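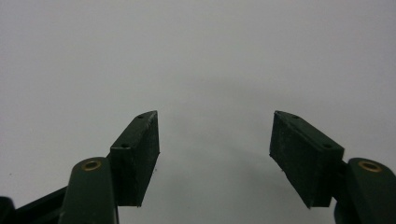
Budget for the pads before you budget for the gripper, Mebrat Feyisa told me when I started pricing our first set, and I nodded and then did the whole thing the other way round. So this page goes in Mebrat's order, and I hope it saves you a bit of grief. Planning a small gripper purchase is fun once you know which lines belong on the sheet!

Step 1. Write down the jobs first

Before you open a single catalogue, list what you want picked up, how big it is at its widest and how soft it is. Ours was a page of household odds and ends for the Trurstead bench. Circle the widest item and the thinnest one. Those two decide your finger opening, and they'll knock out half the catalogue straight away (very satisfying).

Step 2. Split the quote

Ask every supplier to break the price into body, fingers, pads, fixings and freight. Hollton did this without being asked. Kravets sent one lump figure and needed a second email, but their breakdown was the more useful in the end — it had part numbers for everything, right down to the bushings.

Our total for the Gidance project came to $3,597, with freight and tax in. Yours will be different, so don't treat it as a target. What matters is how much of the total you'll be paying again next year.

Step 3. Sort parts by how they wear

I use two columns. Column one is anything you expect to buy once: the body, the arms, the linkage. Column two is anything that touches the goods or turns on a pin. Pads with their own screw holes go in column two, and you'll be glad of them, as you can swap a tired pad without paying for a new finger.
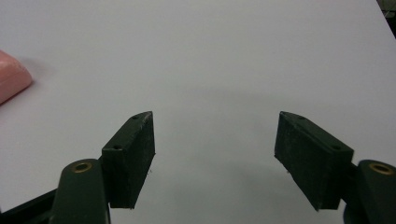 Keep a set of spares on the shelf from day one. We hold 3 sets of pads for each gripper and reorder when we open the second. Freight on a tiny parcel can cost more than what's inside it, so put the pads, screws and bushings on the same order.

Step 4. Plan the time as well as the money

Our lead time was 30 days from purchase order to delivery. Add your own setup time to whatever you're quoted: clearing a bench, sorting the lighting, a few mornings of practice picks. I love this part, but it eats hours, and hours belong in the budget too.

Step 5. Book a wear check

Put a recurring note in the calendar for the pads. Look at the inner faces and the corners, wipe off lint and dust, and check for chips. Jot the date beside the part number. After a few months you'll have a replacement rate of your own, and next year's column two practically fills itself in!

If your supplier has a favourite pad material, ask for a sample before you commit. Hollton posted ours free. Kravets charged for theirs and took it off the invoice later.

Filed under: Workshop Planning > Automation on a Budget

Contact | Copyright 2024 | Back to top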